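I have moved into my late aunt's spare room for the month of September to sort out her button collection, and I would like to report from the front.

First, scale. The family line was that she "had a few buttons." My cousin said this on the phone with a straight face, or with what sounded like one.

She kept a ledger. Green cloth cover, columns ruled by hand. The last numbered entry is 1,934. Each entry is a card, and a card can hold anything from one button to a full set for a coat.

So the number of buttons is unknown, and I intend to leave it that way.

My aunt worked in the alterations room at Bidmont, back when Bidmont was a department store and before it was a parking structure that still has the name on it. She was there for 40 years. People brought in coats, she fixed the coats, and when the coats were past fixing she asked about the buttons.

Most people said yes. Who says no to that? You've just been told your coat is dead. You're not thinking clearly.

The ledger has a column for where each button came from. I expected dates and prices. What I got was "gray coat, nice man" and "blue suit, wife did not come back for it."

Entry 212: "From the terrible jacket." No further information. I have found card 212. They are perfectly ordinary brown buttons. Whatever was terrible about that jacket, the buttons weren't in on it.

Her filing system took me two days to understand. It isn't by color, or by material, or by size, or by date. It's by how the garment closed. Coats, cuffs, collars, flies, pillowcases, "other."

"Other" is the largest category.

A word on shanks, since I now have opinions. A sew-through button has holes and you can see the thread. A shank button has a loop on the back and you can't. My aunt thought shank buttons were for people who wanted to look like they'd never had to sew one on.

She wrote this in the ledger, in pen, in the margin next to a blazer.

Things I used to believe about buttons: they're all plastic. Things I believe now: they're made of shell, horn, glass, bone, brass, pressed milk, nuts, and on one card, "don't know, smells like a camera."

The pressed milk thing is real. It's called casein. You can make a button from milk and it will hold your pants up for decades, which is more than I can say for anything else in my refrigerator.

Week one was cards. Week two is the loose ones, which live in tins, and the tins live in everything.
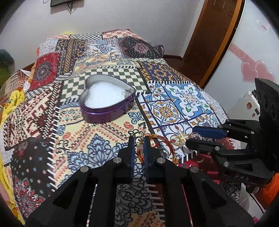 Uthai Sangkhawat wants to know if I've tried the hot needle test yet, and adds that I should do it near an open window and nowhere near anything celluloid.

I had not tried it. I looked it up. You heat a needle, touch it to the back of the button, and sniff. Casein smells like burnt milk. Horn smells like burnt hair. Celluloid smells like camphor, and may also catch fire.

That last part was lower down the page than I'd have put it.

The alternative is to run the button under warm water and smell that, which is safer and makes you feel like a sommelier who has had a bad year.

So I spent the evening at the sink sniffing buttons. I'm told I can do this with confidence after a few hundred. At present I can identify "wet button."

On glass: you tap it on your teeth. Glass clicks and feels cold, plastic goes thud. Every collector's guide recommends this and then, a page later, explains what's in old paint.

I have stopped tapping them on my teeth.

My cousin called to ask if any of them are worth money. I said I was still assessing. She said assessing how. I said mostly by smell. There was a pause, and then she asked how I was sleeping.

Okay, the money. I wrote to a dealer called Clidier, which handles estates, and sent a very long email with ledger excerpts. They replied in one line. They don't buy on the basis of anecdotes.

Fair. But the anecdotes are the good part! Card 870 is six little glass flowers and next to it she wrote "bride changed her mind, kept the dress, did not want the buttons." I'd read that novel. I'd read it before I'd read most novels.

There's also a long feud running through the ledger with someone named only as Šimkus. Šimkus is a man or a shop or possibly a brand of overcoat, and I can't tell which from context.

"Šimkus says horn. It is NOT horn." "Šimkus owes me a set of four." "Traded with Šimkus, regret it." Then, much later, a whole line to itself: "It was horn."

I asked my mother about Šimkus. She said, "Oh, him," and then talked about the roof. So a man. That's all I've been able to get out of her, and I'm not optimistic about the rest.

Update: I did the hot needle test on one of the disputed horn buttons. Open window, cup of water standing by, Uthai's advice followed to the letter. It smelled like a barbershop in a house fire. It was horn. I'm sorry, Auntie. Šimkus had you.

Midway report on methods. I tried putting the ledger into a spreadsheet. The spreadsheet wanted each garment to be one thing. My aunt has an entry that reads "coat, later a vest, later the dog's." The spreadsheet and I are no longer speaking.

I've gone back to her way. Coats, cuffs, collars, flies, pillowcases, other. It works better than I want it to. When you pull the cuffs drawer you get everything small and serious, and it turns out she was right to keep those away from the pillowcases.

People keep asking what I'm going to do with them. I've had suggestions. A lamp. A wreath. A framed letter of the alphabet. Somebody I went to high school with said "resin table" and I've had to mute them.

There's a sewing and costume archive in Surov that takes whole collections if they come with records. They got in touch after I posted the page about the bride. They want the ledger more than the buttons, and were pretty open about it.

They also sent a form. The form has a box for "approximate number of items." I wrote "see ledger." They wrote back asking me to estimate. I wrote "a few." It's a family tradition.

Before anything goes anywhere I'm allowed to keep one card. My cousin gets one, my mother gets one. My mother picked hers without looking through the drawers, like she'd known where it was for years. Four horn buttons, dark, from a man's overcoat.

She has not elaborated. The roof came up again.

My cousin took the glass flowers and I'm being very adult about it.

I've been going back and forth between a card of shell buttons that go green when you tilt them and card 212, the terrible jacket. The shell ones are beautiful. Everyone who's seen them says to take the shell ones.

I took 212. There were 9 buttons on it when she filed it and there are 9 now, and I have a coat that's been missing its second one from the top since last winter. So now there are 8 on the card.

I sewed it on last night. It doesn't match. I used the wrong thread, too, and she'd have had something to say about that in pen.

If anyone knows anything about the terrible jacket, my messages are open.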